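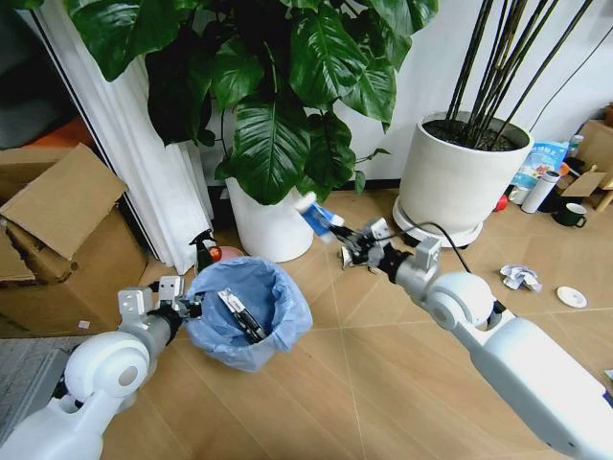
Coaching Young Players
Session 3: The long middle of the season
Notes by Pendo Massawe

Welcome back, everyone. Last time we talked ourselves hoarse about first practices, and I promised we would get on to what happens once the new boots have gone muddy and half the team has a cold. In our league that is November, more or less, and it is the part of the year I have grown fondest of, though it took me a good while to see why.

Think back to your own childhood sport, whatever it was. Most of you, when I asked in the first session, told me about a lift home, or a song on the coach, or somebody's dad cutting up oranges. Only a couple of you mentioned a score! I'd like you to keep that in your heads while we go through this, as it colours nearly everything below.

1. Why children stay

Children of nine or ten will tell you they play football because their friends do. Believe them. When a child at Polovwood stopped coming two winters ago, we all supposed she had lost interest in the game, and we were very wise about it over tea, and then her mother mentioned that her best friend had been moved to the other group. We moved them back together and she is still playing now, at left back, with tremendous noise.

So before you change a group, ask who arrives with whom. Write it down if your memory is like mine.

2. Positions

I still hear coaches say that a child "is" a goalkeeper at eight years old. Please let them all have a go everywhere. Yes, you will lose some matches by it. We lost to Kolberg by a great many goals with a very small boy between the posts, and he talked of nothing else for weeks – he had made one save, you see, with his knee.

For next time, read the handout on rotating positions (the Rainer plan, which uses a squad of 15) and try drawing up your own version for a squad the size of yours. It needn't be tidy.

3. The touchline

Parents want to help, and shouting is the help that comes most easily. At Sornwood they tried a silent morning, with clapping allowed and no instructions from anyone, coaches included. I found it terribly hard. I had to put my scarf in my mouth. But the children began talking to each other in a way I had hardly heard before, and by the second half they were sorting out their own throw-ins.

If you try it, tell the families well beforehand and keep it friendly. A short note will do. Mine is on page 77 of the course pack and you're welcome to copy it, spelling mistakes and all.

4. Losing

We'll spend most of our discussion time on this one. Some questions to chew over before then:

How long do you wait before speaking to a team that has just lost badly?
What would you say to the child who is crying, and what to the one who is laughing?
When did a coach last say something to you that you still remember?

Please bring 400 words on any one of these. Handwriting is fine, and so is a bit of rambling, as you will have gathered from me.

Next session: wet weather, indoor games, and what to do with a hall that is too small.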